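Re: [omuvlow-list] open day, what are we showing?

Soon-im Baek wrote:
> Can someone confirm what Zita is doing in June? Last I heard it was
> the card and tray demo but Cheon want numbers for the leaflet.
> How many visitors are we planning for?

Yes, card and tray, small black arm on the desk mat, navy cloth behind. 190 signed up so far, room takes 50 at a time so groups it is. Each go is almost 69 seconds, pls don't promise faster.
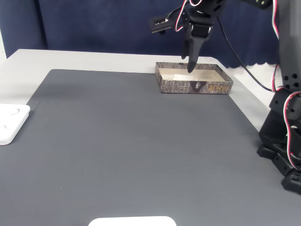

Still need from you: the extension lead, name badges, and somebody on the door from 2pm. Skindasent haven't replied re the screen, will chase tomorow.

Rest can wait til I'm back at my desk.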